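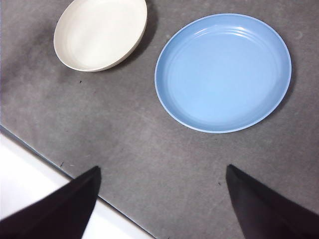

Everyday Dishes: Your Questions

I run a small secondhand tableware shop called Kudimora, and I get the same handful of questions every week, mostly from people setting up a first kitchen or replacing the set they got as a wedding present. I've put my answers on one page so I can stop typing them out (my thumbs are grateful). Last updated Mon 7 May.

Do my bowls and plates have to match?

Nope! I haven't owned a matching set in years. I like white bowls with colored plates, and pale blue is my favorite because eggs, toast, tomatoes and pretty much anything green look good on it. If a full mix makes you nervous, keep all the bowls one color and let the plates wander. You'll still get a table that looks like you meant it.

How many should I buy?

For two people I'd get 4 plates and 4 bowls and see how it goes. If you cook a lot and run the dishwasher every other day, you'll want more bowls before you want more plates. Bowls get used for cereal, soup, leftovers, beaten eggs, the dog's dinner when you can't find the dog's bowl... you know how it is.

What size plate is best for dinner?

Measure the inside of your cabinet first. Please! I get more returns over this than over anything else. People fall for a great big plate, take it home and then the door won't shut. Measure your dishwasher rack too, with the top basket pushed in, and check whether the spray arm can still turn.

What's the deal with raised rims?

I love a raised rim. It holds in gravy and salad dressing, and it gives you something to grab when you're carrying a plate in each hand. Some have little ridges just inside the edge, which I think are pretty, but dried egg yolk does like to settle in them. A soft brush gets it out in a second or two.

How do I get gray marks off a white bowl?

Those are usually metal marks from spoons and knives, and they look a lot like scratches. Make a paste of baking soda and water, rub it on with a damp cloth, leave it for 3 minutes and rinse. Try a small spot on the bottom first if the bowl is old or has a painted pattern. I wouldn't use steel wool on anything glazed. I did that to a Pustia cereal bowl once and it's been a plant saucer ever since.

Can I put them in the microwave?

Check the bottom for a mark. If there isn't one, I can't promise you anything, even on a dish I sold you. Skip it for anything with a metallic band, and for anything with a crack or a chip. Take care getting it out, too, as some stoneware gets hotter than the soup does.

Should I stack bowls on top of plates?

You can, but I keep mine in separate piles. With mixed stacks you're always lifting off the bowls to get at a plate, and that's when things get chipped. If shelf space is tight, a wire riser gives you two levels. For the nice ones I slip a paper towel between each dish (coffee filters work great for small bowls).

My dishes leave scuffs on the countertop. Help?

Flip one over and run your finger around the foot, the unglazed ring on the bottom. If it feels rough, rub it gently with fine wet sandpaper, rinse off the grit and dry it. Lift dishes when you move them, too. A dark speckled counter will hide crumbs all day long, but it won't protect itself from a gritty plate being dragged across it.

Do you take trade-ins?

Yes, as long as there are no chips or cracks. Odd pieces are fine, and I'm always happy to see Harawira side plates and anything by Gristex, lids or no lids. Wash them before you bring them in, please, and wrap each one in newspaper or a dish towel.

Can you find me one more plate to finish my set?

I can try! Send me a photo of the front, one of the mark on the back, and the width in inches. I keep a wish list and go through it whenever a new box comes in. Blues are tricky to match from a phone picture, so if you live close enough, bring a plate along and we'll hold them side by side at the window. I'm closed the first week of July.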